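Last updated: February

4. What we ask of people who record in homes

4.1 Rules for starting and stopping an episode

I'll be upfront that this section started life as a page of grumbles in our shared notes. We had 1561 episodes from the Jornby collection, and when I sat down to go through them I found that everyone on the team had a different idea of when an episode begins. Some people hit record with the fingers already closed on the object. Others let the arm hang over the furniture for a good long while first. Both habits are fine on their own, but mix them and you've got a mess, and we mixed them for months before I noticed (my fault, I was the one who wrote the first version of the rules and left this out).

So the rule we use now is pretty plain. Every episode opens with the gripper open and nothing between the fingers, and the wrist camera has to see both fingertips and the surface the task happens on. We call that the open view. Figure 4 has one, over light gray upholstery. If the fingertips aren't both visible, the operator backs the arm off and starts again. The same view closes the episode, so anyone checking the data later can compare the two ends without scrubbing through the middle.

I like the open view for a selfish reason too, which is that it makes checking so much faster! A reviewer can flip through first stills by the hundred and catch a bumped camera mount right away. Under the old Mirkitz rules we logged the mount angle by hand at the start of each session, and people copied the number from the session before. I know they did, I was one of them. 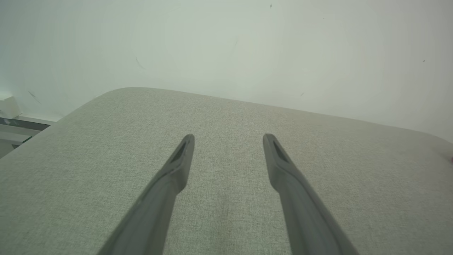
Figure 4. Wrist camera view with the gripper open over a gray fabric surface.

The other thing we argued over was soft furniture. Our first draft came from tabletop work, where you can write down one height for the surface and be done. Cushions don't play along. Padding gives when you press on it, rounded edges make it hard to say where the top stops, and a height measured in one spot may be no good a hand's width over. We ended up dropping the single height for anything padded and asking for a slow approach with a force limit instead. Hayes, our labeling tool, now has a checkbox for it.

Walls get their own line in the rules. If furniture stands against a wall, the operator sets a keep-out plane before the first episode and leaves it alone for the whole session. We don't ask people to clean or repaint anything. Scuffs and specks stay in the data, and I'd push back hard on anyone who wanted them edited out.

With all of this applied after the fact, 1371 of the Jornby episodes passed. Most of the rest failed on the opening view, and we set aside 263 episodes from the separate Ledus set for the same problem. We kept them in a folder of their own and did not train on them. The force limit has been harder to check, and I come back to it in Section 4.2.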